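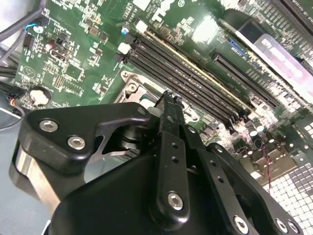 Ticket 774 is for the desktop at the Fustgate front counter, which loses the date and time every time the power is pulled and lately does not start at all on the first try. It runs the label printer and the appointment book, so the counter has been using a loaner. The main board is the original Dell one, green, with the name printed in white, and it has a coin cell in a round holder not far from the memory slots. The battery was the first suspect and it was part of the problem, but it did not explain the failed starts. The notes below are in the order the work was done.

Ticket: 774
Opened by: Soledad Ledesma, Fustgate front counter
Assigned to: Toivo Nurmi, Urkance bench
Opened: 12/27/20
Priority: Normal
Category: Desktop hardware / no start
Status: Closed, see last entry

Reported problem
Computer asks for the date when it is turned on and the appointment book opens on the wrong year. This started in August but only after the power strip was switched off, so we stopped switching it off. Since last week it also sits there with the fan going and nothing on the monitor. If I hold the button in until it goes off and try again, it comes up on the second or third try. This morning it would not come up at all. Nothing was spilled on it. It has not been moved except to vacuum behind the counter. Please do not wipe it, the label templates are on there and I don't know if anyone has a copy. S.L.

Entry: Intake
Received at the bench with power cord, no monitor or keyboard. Bench monitor and keyboard used for all tests. Outside of case is fine. Side panel was held with one thumbscrew, the other is missing. Dust on the front intake, moderate. Customer wants data kept, so the drive was disconnected and put aside before anything else was tried. T.N.

Entry: Templates
Put the drive in the dock and copied the whole user profile to the Clomomberg share, in a folder with the ticket number. Label templates are in there and they open. Appointment book data is in there too. Drive health report is clean. Drive is not the cause of the no start, the machine does the same thing with the drive unplugged. T.N.

Entry: First power test
Fan spins up, power light goes amber, no picture, no beeps. Left it 60 seconds with no change. Power button held in, unit shuts off normally. Repeated with the keyboard unplugged and again on a different wall outlet. Same result. T.N.

Entry: Battery
Took the coin cell out and put the meter on it. It reads almost 2 volts, and a good one should be close to three. That accounts for the lost date. Fitted a new cell from the Lenz parts bin, plus side up. Left the cord out while doing this and held the power button in to drain the board. Powered on, still no picture. The battery stays changed regardless. T.N.

Entry: Reply to customer
Soledad, your templates are copied and safe. The battery on the board was flat and has been replaced, so the date problem should be gone. The computer still is not starting and I am going to go through the memory next. No charge for the battery under your plan. Is there any reason you need the same machine back, or would another of the same kind do? T.N.

Entry: Customer reply
Thank you. I would like the same one if it can be fixed because the label printer took a whole afternoon to set up last time. The loaner is OK for the appointments but it won't print the small labels, we are writing those by hand. S.L.

Entry: Memory
Pulled the modules and looked at the contacts. One had a dull patch along the edge. Cleaned both edges with alcohol and a lint-free cloth and blew the slots out with short bursts from the can, holding the can upright. Then tried one module at a time. First module by itself in the slot nearest the processor: picture on the monitor, goes to the setup screen. Second module by itself in the same slot: fan and amber light, no picture. Second module in each of the other slots: no picture. First module in each of the other slots: starts every time. So the slots are good and the second module is bad.

When reseating, push the module down until the latch closes by itself. Do not pull the latch up to meet it. T.N.

Entry: Replacement module
Matched the size and speed to the good one from bench stock. Both in, machine starts and reports the full amount. Ran the memory test overnight, no errors. T.N.

Entry: Back to no start
Closed the case up in the morning and it would not start. Fan, amber light, no picture, same as before. Opened it again and it started. Closed it and it failed again. This took a while to see. The memory was not moving, and pressing lightly on the board did nothing. Moving the black cables beside the metal housing did. With the bundle pushed in toward the board the machine would fail, and with it let go it would start. T.N.

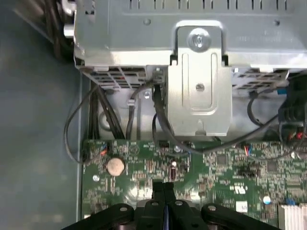
CABLES AND CONNECTORS

The bundle of black cables comes down the left side between the housing and the board, and there is very little room for it. Somebody had tied it up with a twist tie at some point, too short, and the tie kept tension on the power plug at the board end. The plug was in, but one side was sitting higher than the other. With the panel on, the bundle got pressed in and the high side lifted a little more.

Unplugged it and checked the contacts. No burn marks and no loose pins. Cut the twist tie off. Plugged it back in until the clip caught and put a soft strap around the bundle with enough slack that it hangs without pulling.

Also checked while in there:

Small connector with the red, white and blue wires. Fully seated, left alone.
Small connector with the red and blue wires near the coin cell. Seated.
Jumper block. Left where it was. Do not move it on this model without looking it up, one of the positions clears the setup password and another does nothing useful.
Heatsink fins. Dusty between the fins, brushed out and blown clear. Hold the fan still with a finger while blowing it out.
Board screws. All snug, none replaced.

Entry: Closing up and retest
Side panel on, started cold seven times in a row with the cord pulled in between. Started every time and kept the date every time. Reconnected the customer's drive, Windows came up normally, appointment book opens on the right day. Ran updates. Restarted from inside Windows a few more times without trouble. Put a matching thumbscrew in the empty hole on the panel. T.N.

Entry: Reply to customer
Soledad, it is fixed and it is the same machine with the same drive, so the label printer should be the way you left it. There were three faults: the flat battery, one bad memory module and a power plug on the board that was not all the way down. The battery and the plug had probably been like that for some time. When you set it back under the counter please leave a hand's width behind it so the cords are not bent. You can switch the power strip off at night again if you want to. I will keep the copy of your files on the share until you tell me to delete it. T.N.

Entry: Customer reply
Picked it up and it came on the first time. Small labels print. The large ones come out a bit to the left but I think they always did. Please keep the copy until the end of next month. Loaner is in the box by your door with its cord and the mouse. S.L.

Entry: Loaner
Loaner received back, mouse is ours, cord is ours. Wiped and returned to the shelf. T.N.

Entry: Parts used
Coin cell, one, Lenz bin
Memory module, one, bench stock
Soft strap, one
Thumbscrew, one, from the scrap box, no charge

Bad module marked and put in the recycling tray. Reorder coin cells, the bin is nearly out.

Entry: Closed
Large label offset is a printer setting and was there before this ticket. If Soledad wants it looked at, open a new one under Printers and attach a sheet that shows the offset. Profile copy stays on the Clomomberg share until she confirms. Closing 774. T.N.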